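Updated 3 September 2018

# Vuratico Shape-Fit Kit: Questions We Get Asked a Lot

Thank you for stopping by! We put this page together after our spring workshops, where the same questions kept coming up over coffee, and we've added to it ever since. If you're wondering whether the kit would suit your classroom, your lab or your garage, we hope you'll find your answer somewhere below. If you don't, please write to us – we like getting mail.

## What is the Shape-Fit Kit, in plain words?

It's a set of practice tasks for a small robot arm. You get a shape-sorting board, a set of blocks to go with it, and the Wiltero software that lets you teach the arm to pick up a block, carry it over and put it in its opening. People who are new to robots tend to think the carrying is the hard part, and then they spend a whole happy afternoon on the last half inch.

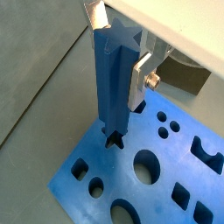 *Star block lined up over its opening, seen from the wrist camera.*

## Do I need to buy an arm from you?

You don't. The kit works with our own Caldeira arm, and it also works with most small arms that have a two-finger parallel gripper and a place to mount a camera at the wrist. If you aren't sure about yours, send us the model name before you order and we'll look it up for you. We would much rather spend ten minutes on an email than have you pay for shipping both ways.

## Which shape should we start with?

Start with a round one if you can stand to wait. A cylinder doesn't care how it's turned, so you can concentrate on getting the position right and leave rotation for another day. After that we like the square, then the oval, and then the star, which everybody wants to try first anyway (we do understand, it's a very handsome block).

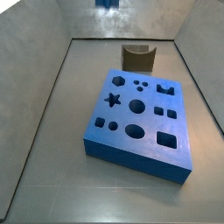 You're welcome to mix up the order, of course. The lesson book has 11 exercises, and apart from the first two, which cover setup and camera alignment, each one stands on its own. Several teachers have told us they let their students choose, and that seems to work just fine.

## How close does the arm have to get before it lets go?

Closer than you'd think for the star, and a bit more forgiving for the rounder shapes. The software has a setting called "settle" that lowers the block slowly and makes small side-to-side moves if it feels resistance. New users usually set the speed too high. Try the slow setting for your first week, even if it feels like watching paint dry, and turn it up once you trust your grip.
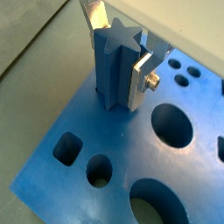 *Star block at the board, with the gripper still holding on.*

## My block tilts in the gripper. What am I doing wrong?

Probably nothing very serious! Most tilting comes from picking the block up too near one end, or from fingers that aren't quite parallel. Stand the block upright on a flat surface, bring the fingers in on opposite sides, and close them gently before you lift. With the star, take a moment to look at how the fingers meet the ridges, and if you don't like what you see, open up, turn the wrist a little and try again.
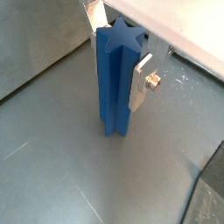 If it still leans after a few tries, check the bolts on the finger brackets. They can work a little loose over a long season of use, and a quarter turn with a wrench often cures what looked like a software problem. We've been fooled by that one ourselves, more than once.

## What does it cost, and what about schools?

The kit is $161, and schools and libraries pay $99. Orders of 5 kits or more ship free within the country. The Avum lesson pack, which we added in May, comes with every kit and can be downloaded at no charge by anyone who bought an earlier one.

## Can I get spare blocks?

Yes, one at a time or as a full set. Tell us which shape you're missing when you write, and please mention whether you need the board as well, as the two are packed separately.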